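Minutes, Hand-Taught Tasks Group
Project Undden, August meeting, 6.30 pm at the Grurnov rooms

I'm on minutes again, so these are in my own words and anyone who wants them tidier can have the pen next month. Last month's minutes accepted, with one fix: it was the Puradano arm that dropped out over remote control, not ours.

1. Where we're up to
We've now got 1424 demonstrations on the books, 662 of them done by hand with the gripper and the rest by remote. The remote ones are still slower to collect (no surprise to anyone who's sat in that chair!) and the lag was bad again for a couple of evenings. We talked for ages about whether to keep both going. Agreed to keep both until the end of spring, but put the hand gripper first for anything in a bedroom or a kitchen, where lugging the remote rig up the stairs is a right pain.

2. Storage box task
Most of the night went on this one. The idea is that you go into a soft fabric box, pick out one thing and put it on the table beside the box. I said my bit about going in too fast – I do it myself – and we agreed on a slow approach with the fingers open and facing each other over the box before you go down.

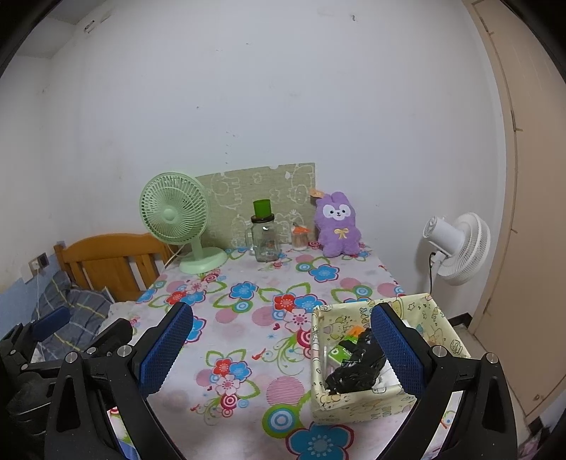
Maglaya, August

Everyone liked the Maglaya set-up. The yellow box with HAPPY on the rim has a crumpled black plastic bag in it plus a few smaller bits, and that bag is just the sort of thing the policy makes a mess of. There was a fair argument about the flowery tablecloth. One side wanted a plain cloth so the box stands out, the other (me included) reckoned people have flowery tablecloths and the robot can learn to cope. Flowery cloth stays, and the fan and the plush rabbit can stay up the back too.

3. Bad takes
Out of the last batch we threw away 31, mostly fumbled grasps where the person let go and had another stab. Somebody asked if a second try is worth keeping as a recovery example. I think yes, but it needs its own label. Carried over.

4. To do
Write up the slow approach on one page (me). Recheck the remote lag with Puradano. Collect another 18 box takes at Maglaya, same cloth, bag moved between takes.

Finished at 8.15 pm. Whoever has the spare charger, please bring it back.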